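# Plastic tablecloths remain tacky after washing and hold fold lines

Posted in Dining Rooms and Shared Kitchens, 10 Jun 2019 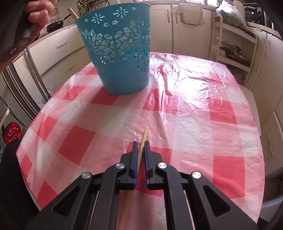

*Red, pink and white checkered plastic tablecloth, with a light wood chopstick or rod.*

**Londoño Dining Services**

Our office is responsible for a weekday lunch room serving residents of two adjoining apartment buildings. The room has 22 tables, each covered with a checkered plastic tablecloth. The cloths were purchased together in April and are wiped between seatings. At the close of service they are taken up, folded and placed on a shelf in the linen closet.

Two problems have developed, and we would be grateful for guidance from other organizations that use the same type of covering.

First, the surface of most of the cloths has become tacky. Paper napkins cling to it, and several diners have remarked that their sleeves do the same. Staff wipe each cloth with a sponge and a solution of dish soap and warm water, and dry it with a paper towel. The cloth feels clean when this is finished, but the tackiness is noticeable again once it is dry. Increasing the amount of soap has not helped. The tables nearest the serving counter are affected more than the others.

Second, the fold lines do not come out. Each cloth now carries a grid of raised creases, and water glasses placed on a crease do not stand level. One member of staff has proposed ironing the cloths through a towel on a low setting. We have not permitted this so far and would like to know whether it is safe.

The cloths have a plain plastic underside with no fabric backing. The packaging was discarded and we do not have the manufacturer's care instructions. Our supply budget for the year is already committed, so replacement of the full set is not an option we can consider before the winter.

**Sirnix Housekeeping Desk**

We operate a dining room of similar size and have dealt with both matters. The points below reflect our own practice. We would advise trying any of it on a single cloth before applying it to the set.

*Tackiness.* From the description, the most likely cause is soap that has been left on the surface. Dish soap used at sink strength leaves a film on plastic if it is wiped off and never rinsed. Cooking grease settles into the film, which would be consistent with the tables near the counter being the worst. Adding soap makes the condition worse.

To remove the existing film:

1. Lay the cloth on a flat table, pattern side up, and wipe away crumbs with a dry cloth.
2. Mix one part plain white vinegar with four parts warm water in a bucket.
3. Wipe the full surface with a soft cloth wrung out in the mixture, working from the center to the edges. Allow it to stand for a few minutes.
4. Wipe again with clean water only. Change the water when it turns cloudy, which on our first attempt was after every second table.
5. Dry with a cotton towel. Paper towel is adequate but sheds lint on a tacky surface.

Turn the cloth over and repeat on the underside. This step is often omitted. When the cloths are stacked, whatever is on the back of one is pressed onto the front of the next.

For daily cleaning, we use a few drops of dish soap in a full bucket, followed by a second wipe with clean water. Please do not use bleach, scouring powder, or the rough side of a sponge. Once the surface has been scratched it collects soil quickly, and the printed pattern begins to fade along the scratches.

If a cloth is still tacky after two treatments, the plastic itself may be breaking down. Heat and some spray cleaners will cause this, and we know of no remedy. Such cloths should be withdrawn.

*Fold lines.* We do not recommend ironing. Plastic without a fabric backing can soften or stick to the towel with very little warning, and the setting marked "low" varies a good deal from one iron to another. The following has been sufficient for us:

- Spread the cloth on its table the evening before it is needed and smooth it by hand from the center.
- For stubborn lines, use a hair dryer on the warm setting, kept moving and held well above the surface. Smooth with a folded towel as you go.
- Leave the cloth flat until it has cooled fully. If it is picked up early, new wrinkles will set.

Going forward, store the cloths rolled. We use cardboard tubes from a fabric store, which are given away at closing time if one asks. Up to four cloths can be rolled on a tube, with a sheet of plain paper between each.

**Jallurance**

Same trouble here. We stopped taking them off the tables. They stay down all week, get wiped, and get lifted on Friday so the tabletops can be washed. No more folds. Clips on the corners keep them from sliding.

I would skip the vinegar, as the smell stays in the room. Baking soda on a damp cloth works for us.

**Sirnix Housekeeping Desk**

A note on the reply above. Leaving the cloths in place is reasonable where the room is locked overnight and the tabletops are sealed. On bare or waxed wood, we would suggest lifting them every evening, as moisture trapped underneath may leave white marks on the finish.

Baking soda is mildly abrasive. It is acceptable on a single stain if applied gently, but we would not use it across a whole cloth on a regular basis. The smell of vinegar is usually gone within the hour with a window open.

**Eltuneck Tenant Services**

We would add one point about placement. Our tacky cloths were all on the side of the room with the radiators, and moving those tables a short distance from the wall made a clear improvement. It may be worth checking whether the tables by your counter are also receiving heat from a warming cabinet or similar equipment.

We also write the table number on the underside of each cloth in permanent marker, near a corner. It makes it possible to see whether the problem follows the cloth or the table.

**Londoño Dining Services**

Thank you to all who responded. The vinegar solution was tested on the cloths from the two tables closest to the counter. After one treatment and a clean-water rinse, one is no longer tacky and the other is much improved – it will be treated again on Thursday. The rinse water was considerably dirtier than staff had expected.

There is a warming cabinet at the end of the counter, with its vent facing the first table. We have asked building maintenance whether it can be turned. The request for an iron has been declined, and we are looking for tubes long enough to take the width of the cloths. Ours measure 54 inches across, if any organization nearby has some to spare.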